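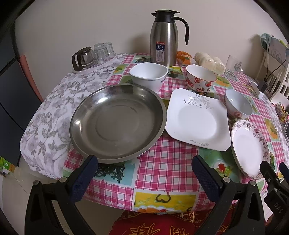 Wilwood > Dye notebook > December

Madder on cotton, second try

OK, back at it after lunch. The first batch came out a sad salmon color and I want to know why before I use up the good cloth. My money is on the water. Our tap water at the Wilwood end is hard, the Jalenel building's is softer, and I never wrote down which jug I filled from (dumb, I know).

What I did today: scoured 118 grams of Vistell cotton for an hour with soda ash, rinsed until the water ran clear, then into the alum. The scouring water was the color of weak tea, so that cotton was a lot dirtier than it looked! I'm now pretty sure the last batch went in half scoured.

Dye bath brought up slowly. I held it at 71 C – the old Liapis sheet says to keep madder below a simmer or the browns come out – and stirred every 5 minutes, more or less. I got distracted once and it crept up a bit, but I caught it.

2:40 pm, pulled the first strip. Much closer to brick red, still a little orange at the fold. Left the other 3 strips in to cool with the bath overnight.

To do: same thing again with a spoon of chalk in the bath, and label the jugs this time. Also we're nearly out of alum, so whoever orders next, please get the big tub. The thermometer clip is broken again – I've been using a clothespin and it works fine.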